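Session 8: Where the Electricity Goes

Hi everyone, and welcome back. If you missed last time, get the notes on reading your meter from Fedir, because I'm going to lean on them today. You don't need to have done the meter diary to follow along, but those of you who did will have more fun with the second half.

I said we'd finish off lighting first, so let me do that quickly. A couple of you asked why I keep going on about watts when the box in the store shouts about brightness. Watts tell you what the bulb takes in. Lumens tell you what comes out as light. When you compare two bulbs, look at both numbers on the box and buy the one that gives you the light you want for fewer watts. That's really all I have to say about bulbs, and I promise I won't bring them up again until the review.

Power and energy, one more time

I know, I know. But half the questions I got in October were this question wearing a different hat, so we're doing it again!

Power is how fast something uses electricity. Energy is how much it used over a stretch of time. The utility bills you for energy, in kilowatt-hours. A hair dryer has a big power number and you run it for a few minutes. A cable box has a small one and it sits there all day and all night. You can't tell from the wattage alone which of the two costs you more.

The sum is always the same: watts times hours, divided by 1,000, gives kilowatt-hours. Say you have a fan that draws 84 watts and you run it 8 hours a day. That's 672 watt-hours a day. Over 30 days you get 20,160 watt-hours, or a little over 20 kilowatt-hours. Multiply by the price on your own bill (please use your own bill, not your neighbor's) and you have the cost of that fan for the month.

Dorothy Bloxham asked me after class whether you can skip the dividing. Sure, if you like giant numbers. Just don't compare your giant number with the meter and then call the power company. I once got as far as the hold music.

What gets lost on the way

So far we've pretended that every bit of electricity going into a thing does the job you bought it for. It doesn't, of course. Some of it turns into heat you didn't ask for. Put your hand near the back of an old TV, or pick up a phone charger that's been working hard for an hour. That warmth came through your meter and you paid for it.

Efficiency is just the useful part divided by the whole. If a device takes in 100 watts and passes on 84 to where they're needed, it's 84 percent efficient and the other 16 have become heat. In summer you may pay a second time, when the air conditioner has to carry that heat back outside.

Lots of what we own has a conversion step in it. The wall gives you alternating current, and most electronics want direct current at a much lower voltage. Something has to sit in between and do the changing. With a laptop or a phone it's the brick or the plug. With a desktop computer it's the power supply, a metal box inside the case, and its label may carry a badge with a big 80 on it. The 80 refers to 80 percent efficiency, measured at set levels of load. There are grades above the basic one, usually named after metals, and the better grades waste less.
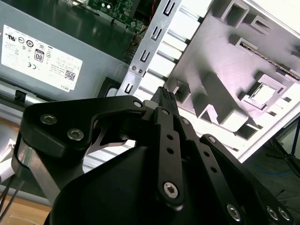
Reading a label without losing your mind

Labels are crowded and the print is tiny, so go in knowing what you want. I look for the word INPUT first. Next to it you'll usually find volts, amps and hertz. Volts times amps gives you a rough ceiling for the power, and I do mean ceiling. The label says what the thing may draw at its hungriest, and most of the time it's drawing a good deal less.

Then there's OUTPUT, if the device has a converter in it. That's what it can hand over to whatever is plugged in on the other side. Don't use output for your bill. Ginevra Pagano did that with her laptop brick in the practice sheet and came out low, and it's an easy slip to make because the output line is often printed bigger!

The rest is mostly certification marks. They matter to the people who sell and inspect the product, but they won't help you with the sum, so let your eyes slide past.

One safety thing, and I'm going to be boring about it. Read the labels you can reach from outside. Don't open anything that's plugged in, and don't ever open a power supply itself, plugged in or not. The parts inside can hold a charge after the cord comes out.

The fridge problem

A fridge doesn't run all the time. The compressor comes on, works for a bit, and goes off again. If you take the wattage from the label and multiply by 24 hours, you'll get a frightening answer and it'll be wrong.

Use a plug-in meter and leave it there for at least a full day, longer if you can stand it. Vitalii Bilyk left his on for 14 days and brought in a lovely chart, with a clear bump where he had family staying and the door was open every five minutes. We'll put it up on the screen after the break.

If you can't reach the plug (mine is behind a cabinet I'm scared of), use the yearly figure from the yellow energy label and divide by 12. It's a test result, so your kitchen may differ, but it beats guessing.

For next time

Pick three things in your home: one that heats, one that has a motor, and one that's electronic. For each, write down the input line from the label, your best guess at hours per day, and the kilowatt-hours for 30 days. If you can borrow a plug-in meter, do one of the three properly and see how far off the label was.

We have a few meters to lend. Fulgencio Lozano has the sign-out sheet, so see him before you go, and please bring the meter back with its little booklet.

Next session is heating and hot water. Bring a winter bill if you still have one.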